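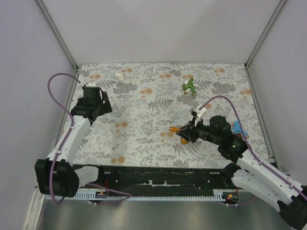
Right, the planner patch. Branch is up, andumia-replan, built against Tastel from yesterday, and I'd like somebody other than me to run it before it goes into main. Short version: the old code planned each arm on its own and then checked the pair for collisions afterwards, which is fine until both arms want the middle of the table. New code reserves a chunk of space over time for whichever arm goes first and the other one plans round it. The cable arcs are in the collision model now too. They were never in there before, and with the purple ones standing up over the wrists like that you can't treat the top of the gripper as the top of the arm. I've modelled each as a fat capsule. Ugly but quick.

Quoting Florian from earlier, replies inline.

Florian Delaunay wrote:

> I have read the diff but not run it. Three things.
>
> First, the replan timeout. You have it at 70 ms and the comment says 536. Which one is true?

70. The comment is left over from when I was timing the full search, 536 ms was the worst case I saw on the old planner and I pasted it in the wrong place. Fixed, will push tonight.

> Second, what happens when the arm holding the reservation stops, for instance because perception has dropped the object? Does the other arm wait for ever?

No, reservation expires. 5 seconds, then it's released and both arms replan from where they are. It's in config, reservation_ttl. If you set it to 0 it means never expire, which I know is backwards, it's how the rest of Tastel does it so I kept it. Happy to change if people hate it.

Caveat: expiry only looks at the clock. If the stopped arm is physically in the way the other one still sees it as a static obstacle and may just fail to find a path. It'll log "no route" and sit there. Not great. I'd rather it sat there than guessed, but open to ideas.

> Third, and this is the one I care about, the segmentation on patterned backgrounds. At Plurnton we had plain grey mats and everything worked. Then we put a printed cloth down and the mask for small pale objects fell to pieces. Is the planner now relying on these masks for its target volume? If so I am worried.

Yes it is, and yes you should be, a bit. Pale things on the fern cloth are the bad case. White ground, grey print, so a small white object gets its edge eaten by the leaves, and the orange-ish blossoms get proposed as objects if the threshold is low. Orange parts suffer the same way from the other side, the detector likes the blossoms nearly as much as the real thing.

What I've done for now: target volume is the mask padded out by 7 mm, and anything with no height in the depth map is thrown away before it gets to the planner. That kills the blossoms. It doesn't fix the eaten edges, padding only hides it. And very flat parts will get binned along with the print, so if you've got any of those turn flat_reject off.

Proper fix is Kanaujia's background model, the one that learns the cloth first with nothing on it and subtracts. I've not merged it becuase it wants a fixed camera and half of you move yours. Could be an option you switch on. Anyone want to own that? I can't until July.

> Also a small one: the left and right arm names are swapped in the launch file.

They're not swapped, they're from the operator's side, standing at the base rail looking in. Left is left as you stand there. But you're the second person to say so, so I'll put it in the readme.

Things still broken that I know of:

- handover. Both grippers closing in on one object, the reservation logic refuses it outright. Use the old planner for handovers, there's a flag, use_legacy_pair.
- the cable capsules don't move with wrist roll. They're stuck to the last link. Past a quarter turn the capsule is in the wrong place and you'll get odd detours.
- viewer draws the reserved space in the same green as the free space. Sorry. Ignore the colours.

To test: pull the branch, rebuild, run the pair_table launch, send me the log whatever happens. Logs from runs that went fine are useful as well, I've only got mine.

Would like to merge by the end of next week if no one shouts.

Naledi

--
Naledi Naidoo
Andumia planning / tooling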